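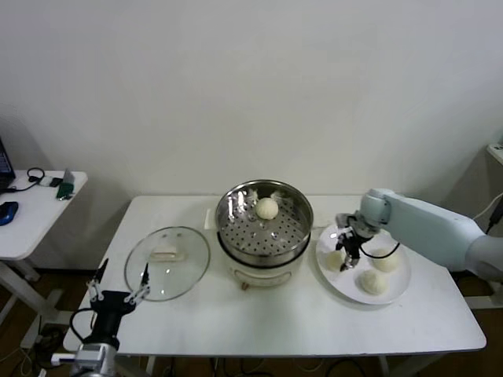
I have been arguing with people about failure reports for most of the time I've had this blog, and the one that finally got me to sit down and write was about dumplings. Well, buns. A small outfit called Modise sells a control package for two-arm setups, and their claim is that it recovers from its own mistakes. If it drops something, it notices and tries again. If it misses, it notices and tries again. I spent a good part of last winter on the receiving end of that claim, and what I can report is that "notices" is carrying a lot of weight. Take the steamer task, which everybody likes because it demos well. Three buns on the plate, one sitting by itself near the back of the tray, glass lid off to the left with its handle up. A person looking at that table knows there is one bun in the steamer. Our software, on the run I want to talk about, was certain there were none.

The fault took me far too long to find, so I'll go through it in order.

The run had been going fine, in the sense that nothing had hit anything. Then the right arm went down to an empty part of the plate, closed on air, came up, traveled over to the steamer, opened, and reported a successful transfer. It did this again. And again. Modise's log for the session has a column called "outcome," and every line in it said the same cheerful word. I have the file. There are 23 of these in a row before Anathi Steyn hit the stop.

My first question was the obvious one. How does a gripper close on nothing and call it a success? There's a threshold on finger position. If the fingers stop short of fully closed, the software assumes something is between them. Reasonable enough. But the fingers on that arm had stopped closing all the way some time before, and I couldn't tell you when, as none of us had looked. A bit of dried dough, or possibly plain wear, was holding them a hair apart. Small gap, but over the threshold. So every grasp was a good grasp, including the ones with no bun in them.

I can live with that. Things get gummed up. What bothers me is what came next.

There is a second check, which is supposed to use the head camera. After each transfer it looks at the tray and decides whether the count went up. It's in the brochure, with a nice drawing. That check had been disagreeing with the fingers the whole time. It had also been wrong in its own way: a pale bun on a shiny perforated tray gave it trouble, and it kept returning zero. So one sensor said "I am definitely holding a bun" and the other said "there are no buns at all," and both were wrong, and the software settled the argument by believing the fingers and throwing the camera's answer away. No warning, no pause. The disagreement was written to a different log, in a different folder, at a level that is hidden unless you ask for it. That log had 914 entries in it when I opened it.

I wrote to Modise. The reply was polite and told me that the camera check is "advisory." I went back to the brochure and the word advisory does not appear in it.

Gerrit Mabuza thinks I'm being unfair. His position is that it's a kitchen task on a white table, the arms are slow, and the worst possible result was a bun on the floor. He's right about the bun. But the same package is being sold to a place called Grendley that handles glassware, and they'll get the same threshold and the same hidden folder. Also, the steamer is an electric appliance that gets hot. An arm that believes it's holding something it isn't will go on to the next step, and in our script the next step is the lid. I would like the machine to be fairly sure about what's on the tray before it picks up a piece of glass and puts it on top.

What I did, for anyone with a similar setup:

Cleaned the fingers, then closed them on nothing 10 times and wrote down where they stopped. I do that before every session now. It's dull and it takes hardly any time.

Moved the threshold so it's measured from that day's closed position. The number the package shipped with is no use to me.

Changed the script so that when the fingers and the camera disagree, everything stops and someone has to come over and look. This makes the demo much worse. It stops a lot. Anathi hates it.

Put both logs in one file.

The camera still has trouble with the tray. I tried a duller liner, which helped, and then the steam curled it up, which didn't. Someone at Sevetti suggested retraining the detector with 2,000 more images of buns, and maybe that's the answer, but I've been told "more images" was the answer to a great many things over the years and I'd like to see it work once before I pay for it.

There's supposed to be a new release from Modise in February with what they call improved sensor arbitration. I've asked what that means and haven't heard back. If it means the software will stop and say it doesn't know, I'll happily write a nicer post. If it means a better-looking outcome column, I'll still be doing my finger test in the morning with a damp cloth and a notebook.

Comments are open. If you run the same package, please go look in the diagnostics folder and tell me how big your file is.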